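Nélida Ibarra
A thread on moving out of an apartment after nine years and getting most of my deposit back. Long, sorry. 1/

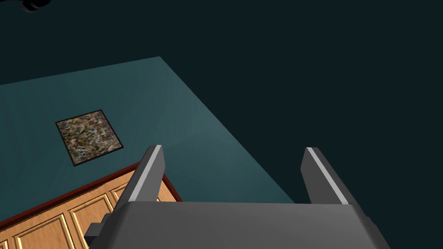 Gray on teal.

2/ I rented a one-bedroom in Clarnstead from 2015 until this winter. The deposit was $2000. The first letter from the management company said I would get $40 back.

3/ The letter listed three things: full repaint, carpet replacement in the bedroom, and "general cleaning." No prices next to any of them, only a total at the bottom.

4/ I wrote back the same night and asked for an itemized list with receipts. Many states require one if they keep any of your money. Look up your own state, the deadlines vary a lot.

5/ The list came a week and a half later. The carpet was billed as new. It was there when I moved in, and it was not new then either. My move-in checklist says "worn by closet door, stain near window," with the manager's initials.

6/ I only had that checklist thanks to my friend Ximena Cabral, who made me fill it out before we carried in a single box. I was annoyed at the time. I wanted to eat.

7/ Paint: same idea. Walls get dull after nine years. That is wear and tear in most places, and a landlord usually can't bill you for it. Holes are different. I had anchored a big shelf in the hallway and patched it badly, so I told them I would pay for that wall.

8/ Cleaning: I did not fight this one very hard. I cleaned the oven but forgot the inside of the hood. Fair enough.

9/ Things I sent them: the checklist, my lease, every email where I reported the bedroom leak, and a one-page letter. Gisela Vergara at the tenant clinic read the letter first and cut it in half. She took out all the parts where I was mad.

10/ Send it by certified mail and keep the slip. I emailed a copy too. The email got no answer. The certified one got a phone call in two days.

11/ They offered half. I said no and gave them a date, Wed 27 March, after which I would file in small claims. The filing form is four pages and I had it filled out already.

12/ The check showed up the Monday before. They kept money for the hallway wall and the cleaning and returned the rest.

13/ A few people asked about the clinic. It's walk-in, evenings, and they are busy at the end of the month. Bring your lease on paper. They can't do much with a phone screenshot of page one.

14/ For the new place I filled out the checklist before the movers came. It runs to both sides of the sheet. The bathroom fan is already broken and I have that in writing.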